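Virano 700 children's construction set: three months with the big tub

Posted 2026-02-22 by Ita Dunne

My sister's rule is that presents for my children must be either loud or numerous. In December she managed the second. The Virano tub holds 700 plastic parts, weighs as much as a decent casserole dish with the casserole in it, and has a handle that I would describe as hopeful.

For anyone who has so far escaped this sort of toy: you get strips with holes in, plates with holes in, and a great many nuts and bolts to go through the holes. There is a spanner. There is also a second spanner, for when the first one goes behind the radiator. The box says four and up, and my youngest, who is five, could do the bolts with her fingers by the end of the first afternoon. The spanner took her another week and a certain amount of language she gets from her grandfather.

The instruction book has 22 models in it. We have built six. The crane is very good. The helicopter is a crane that has been told it's a helicopter. Page nine, the tractor, asks for two long axles when the tub contains one, and I wrote to Virano about this and got a cheerful reply thanking me for my interest in tractors.

What I like is that the plastic has a bit of bend in it. We had the Bukow set before this, handed down from a cousin, and Bukow strips snap at the end hole if you look at them firmly. I have stood on the Virano ones in socks, in slippers and once in bare feet carrying a full laundry basket, and the strips came out of it better than I did. The threads on the nuts have held up too. A couple of bolts have gone a little chewed at the head, all of them ones tightened by my husband.

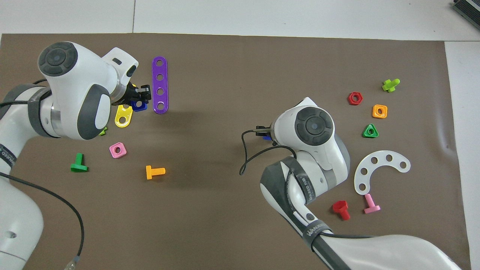
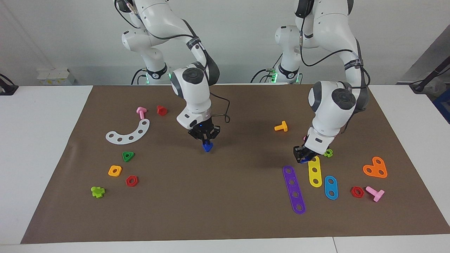
Colours are bright and there are plenty of them, which matters more than I'd have guessed. My son will not put a green strip next to a yellow one, for reasons of his own, and so far there has always been another to offer him. The Gallagher tub from the supermarket is half the price and nearly all red, and we'd have had tears by the second wheel.

Now the grumbles. The tub has no dividers. Everything goes in together and the nuts sink to the bottom like tea leaves, so each session begins with the whole lot being tipped out. I bought a Pekance sorting tray to go with it, the one with the clip-down lid. The lid clips down beautifully. It also unclips beautifully, usually on the stairs. If you do get one, carry it flat and don't let anyone tell you it has a carrying mode.

The wheels are the weak spot. They're a push fit on the axle, and after a few weeks of hard driving ours began dropping off on the corners. Enda Duggan, whose boys have had the same set a year longer than mine, wraps a turn of sticky tape on the axle ends. It works and looks dreadful. Virano does sell spare wheels, but only in bags of 100, and I am not ready to be a person who owns a hundred wheels.

Washing: warm soapy water, in a pillowcase with the end tied. Don't put the bolts in the dishwasher. Ours has a new noise.

Would I buy it again? With my sister's money, yes. Four stars, with the missing one going to the tractor. If anyone has a spare long axle, I'm in the comments most evenings.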